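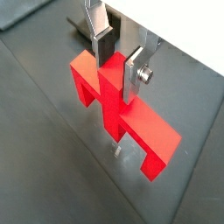 Liliana Vitale

Hi, I'm Liliana, and Ornura is my puzzle workshop. I design chunky block puzzles, the kind you can leave on a coffee table and find your guests still fiddling with long after the food is gone. I've been doing it for 16 years now, first at the kitchen table and then in a proper rented unit with a door that sticks every August.

I should probably tell you how it started. My aunt Dagmar Beneš had a box of old interlocking puzzles on her bookcase, and when I was little I was allowed to take apart exactly one per visit. I was terrible at putting them back together! She'd send me home and do it herself, and the next time I came the thing would be sitting there whole again, looking smug. I think I went into this line of work mostly to get even.

The pieces I like best are the awkward ones. Right angles everywhere, an arm that goes off to one side, a leg where you'd hoped for a gap. You pick one up and it looks like a letter from an alphabet you don't quite know, and then you turn it over and it looks like a different letter. People always ask which way up a piece is supposed to go, and I always say that's your problem now, you bought it.

Color comes up a lot too. We do a good bright red, and I'll admit I'm biased toward it. I like how the top of a red piece goes nearly orange under a lamp while the sides stay deep and dark, so you can read the shape from across the room. For a while I tried making sets in a single pale gray because a shop asked for it. They were elegant and nobody could find the pieces on the rug.

There are 53 puzzles in the catalog at the moment. The easiest is Husia, which I'd happily hand to a patient eight-year-old (or an impatient one, on a long train ride). The hardest is Overgaard, and I get letters about Overgaard. Some of them are very polite. If you're new to all this, start with Rosano – it goes together in a nice steady order, with one nasty moment near the end that I'm still quite proud of.

We're a small bunch. Sandro Zuccaro does the prototypes and has the best hands in the building, so if a corner feels sharp or a fit feels mean, he's the one who sends it back to me with a note. Serena Fabbri runs orders and answers the email, and she will absolutely give you a hint if you ask nicely, though she starts small and makes you work for the next one. I do the drawings, the testing, and far too much of the sweeping up.

A new design usually starts with me cutting up graph paper. Then we make a rough set and I carry it around in my coat pocket for a few weeks, turning the pieces over in line at the bank. Plenty of ideas die in that pocket. The ones that don't get made in a first batch of 200, and if those find homes we make more.

Lost a piece? It happens, especially with dogs. Write to us with the name of the puzzle and tell us as much as you can about the shape that's missing, or just lay out the ones you still have and send a photo. Single pieces can be replaced for any puzzle in the current catalog, and for quite a few of the older ones too – I've kept all my drawings.

The workshop is open to visitors most afternoons until five. Ring the bell and give the door a good shove. There's a table by the window with whatever we're testing on it, and you're welcome to sit down and have a go.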